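Cleaning and storing mats, blocks and straps at home

Notes compiled by Pao-chu Tsai for the Illmont class list. Revised in June to cover natural rubber.

Most mats wear out through bad cleaning and bad storage. The procedures below apply to the common materials. If the maker's label disagrees with anything on this page, follow the label.

Identify the material first

PVC mats are closed-cell: water stays on the surface and can be wiped away. TPE is also closed-cell but softer, and it marks under a stiff brush. Natural rubber is usually open-cell, takes in liquid and dries slowly. Cork and jute mats generally have a rubber backing and should be treated as rubber. If there is no label, put a drop of water on a corner and leave it for a few minutes. A bead that is still standing indicates closed cells. A dark patch indicates open ones.

Routine wipe

Mix two litres (2000 ml) of lukewarm water with one teaspoon of unscented washing-up liquid. Wring the cloth until it no longer drips. Work from one end to the other, turn the mat over, and repeat with plain water. Soap left behind is the usual cause of a slippery mat. If the surface squeaks under a dry thumb it has been rinsed properly; if it feels greasy, go over it again.

Vinegar is often recommended. It is tolerable on PVC at one part to four of water, though the smell lingers. Do not use it on rubber. Tea tree and other oils soften rubber and make TPE tacky, and are best left out of any spray.

Choose a smooth, pale work surface if you have one. Grit shows up on it before it can be ground into the underside of the mat, and colour coming off a new mat is noticed early.
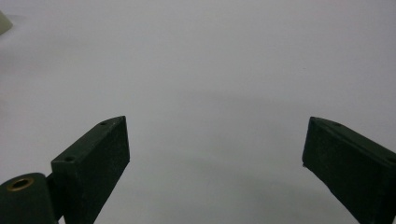

Plain pale surface, matt finish, indoor light.

Wipe the surface down before the mat goes on it and again when you turn the mat over. Lighting from one side picks out hair and fibres better than a ceiling lamp does.

Deep cleaning

Once every two months is enough for a mat used three times a week. PVC and TPE can be soaked in the bath for ten minutes in the same mixture as above. Do not soak rubber or cork. Do not use the washing machine for any mat unless the label permits it, as the spin cycle tears the foam from the edges inwards.

To remove water after a soak, lay the mat on a dry bath towel, roll the two together and press down along the roll with your forearms. Unroll and hang over a rail with a wide bar. A thin line or wire leaves a permanent crease. Keep the mat out of direct sun and at least a metre from a radiator.

I weighed my own mat, a Michalski with a rubber base, before and after a careless wash. Dry, it was 2145 g. It did not get back to that figure until the Sunday after, by which time the underside smelt of pond. A kitchen scale is a more reliable guide to dryness than touch.

New mats

A new PVC mat can have a film left over from manufacture. Wipe it twice, then air it flat in a ventilated room. Allow some 14 days for a rubber mat to lose most of its smell. Talcum powder hides the smell for a day and then has to be brushed out of the texture. 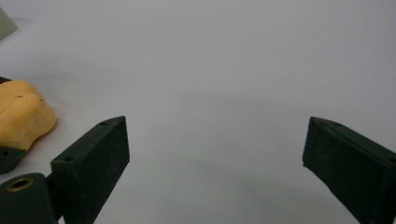
Anyone with a latex allergy should avoid natural rubber altogether, however well it has been aired.

Blocks, straps and blankets

Foam blocks: wipe as for TPE. Dents do not come out. Keep them away from bags with buckles.

Cork blocks: use a damp cloth only, and dry standing on end. Crumbling corners can be rubbed down with 120 grit paper.

Cotton straps: wash at 30 degrees inside a pillowcase, with the buckle wrapped in a sock. Plastic cinch buckles such as the Favero type slip when the webbing is damp, so dry the strap fully before use. Expect a little shrinkage in the first wash.

Wool blankets: air outdoors on a dry day and brush. Wash only when soiled, by hand, in cool water with a wool detergent.

Storage

Roll with the practice side outwards. The ends then curl towards the floor when the mat is laid out. Tie loosely in two places. Tight elastic bands leave rings in TPE within weeks.

Store between 12 and 25 degrees, upright or on a shelf, with nothing on top. Car boots are too hot in summer and too damp in winter. The Divness carry bag sold at class has no ventilation; leave the zip open at home.

When to replace

Replace a mat when flakes come away on the hands, when the foam no longer recovers after a thumb is pressed into it, or when it slides on a clean floor. Old PVC goes in general waste in most areas. Cut up, it also serves well under a washing machine or as a liner for tool drawers.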